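Is a 985 out of 300 type claim ever worth trusting? Flower sorting demo and "recovery data"

Asked by Benjie Padilla, Apr 13, 2022
Tags: manipulation, imitation learning, evaluation

I sat through a talk on the Babaei method in February and I'm still stuck on the headline result. The task is sorting fake flowers off a white table, roses into one basket, hydrangeas into the other, loose leaf sprigs left where they are. Two arms. They train on 985 demonstrations, and the claim is that mixing in short "recovery" clips (the arm starts in a bad spot and a person steers it out) beats simply adding more full runs.

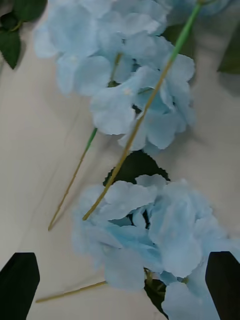

My trouble is with how they score it. A trial passes if the flowers end up in the right baskets within 300 seconds. There's no penalty for grabbing the same stem over and over, and no mention of who decides when the layout is "hard." I asked and got a shrug. Also the baseline never got the same hours of operator time, or if it did the slides don't say so.

(And yes, the title is garbled, I was mixing up the demo count and the time limit. Can't edit it anymore.)

Has anyone tried to repeat this? Am I being too picky?

3 answers

Marilou Ocampo
Accepted answer

You're not being too picky. We tried it at Desdale on our own setup and the gain shrank a lot once we gave both sides equal operator time. I wouldn't say it went away. It got small enough that I'd want many more trials before putting it in a title.
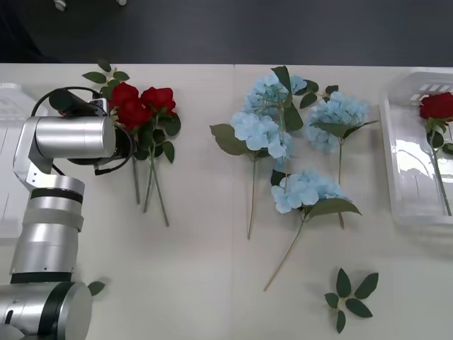 The first thing I'd check is the starting layouts. We used 11 of them and the spread between layouts was bigger than the spread between methods. If they reset the table by hand and the person resetting knows which policy is up next, you can get most of a "result" out of that alone. People are kinder than they think they are. Have somebody else pick the policy and don't tell the person laying out the flowers.

Second, ask for the clips of failed trials, all of them. Recovery data is supposed to help after a bad grasp. So sort the trials by whether a bad grasp ever happened. In ours it made no difference on the clean trials, as you'd expect, and on the messy ones it helped in some layouts and hurt in others.
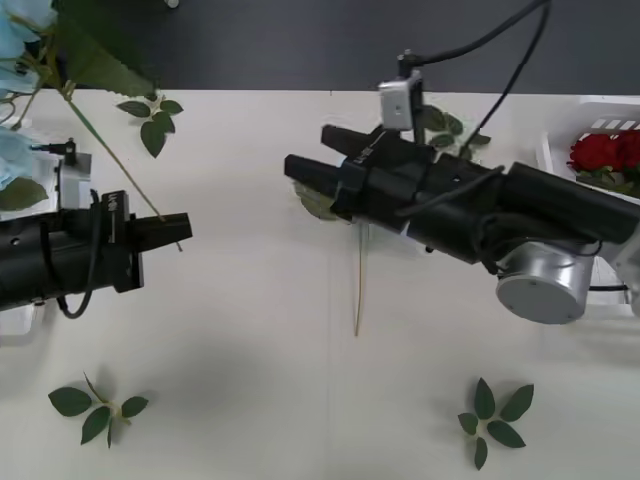 Third, the two-arm part muddies things. If one arm does the roses and the other does the hydrangeas, you have two easier problems sharing a table, and one number for both hides which one got better. Ask for them split out. I'd bet the roses carry the average.

I don't think they're cheating, for what it's worth. It's a decent idea with a weak test.

adora_lab
Answer

Works fine for us. We've run recovery clips since version 2 of our stack and the robot looks way smoother. Just try it.

Comment from Benjie Padilla: Smoother compared to what? Did you run the old one on the same layouts?

Comment from adora_lab: no but you can tell

Jedeck
Answer

Agree with Marilou on most of it. One thing I'd add is partial credit, and I'd be careful with it. 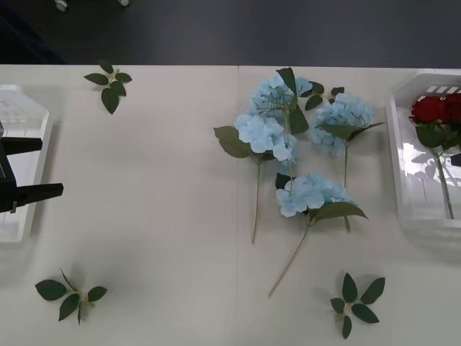

A pass/fail score throws away a lot, so people reach for "percent of items sorted," and that has its own hole. Stop a run with the red roses in the right-hand basket and all four hydrangeas still lying across each other in the middle of the table, and a per-item score pays out for the roses even though the tangled part hasn't been done. Average that over enough trials and a policy that never learned the hard half can look respectable. I'd report each flower type by itself, with the full pass rate next to it, and count grasp attempts too. The attempts are where I'd expect recovery training to show up if it's real.

I haven't repeated the Babaei numbers myself so take this as general advice.

Comment from Marilou Ocampo: Yes to counting attempts. We only started doing that halfway through and had to go back over the old video, very boring week.

Comment from Benjie Padilla: Thanks both. I'll write to them and ask for the split and the reset procedure. Will post if I hear back.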